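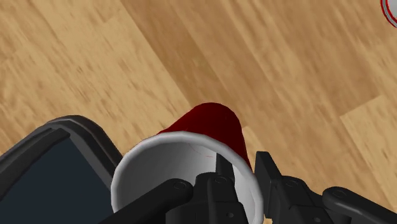
4.2 Unfunded positions

The Skombridge payroll file lists 3,065 authorized positions for the budget year. Of these, 217 were filled in departments whose adopted salary line could not cover them through June. We call such a position unfunded, whether it was created by a promotion, a transfer or a new hire. Lammont uses the same chart of accounts, but its file merges part-time and seasonal staff - a limit we return to in Section 6.

Figure 3 plots the monthly gap between adopted and actual salary spending for both towns. The gap in Skombridge widens after the midyear transfers and does not close. In Lammont it stays flat until overtime is added. Following the Krawczyk method, we dropped transfers under $400, most of which were corrections to Friday payroll runs. Keeping them leaves the sign of the estimate unchanged.

Figure 3. Monthly salary gap by town, adopted budget minus actual spending.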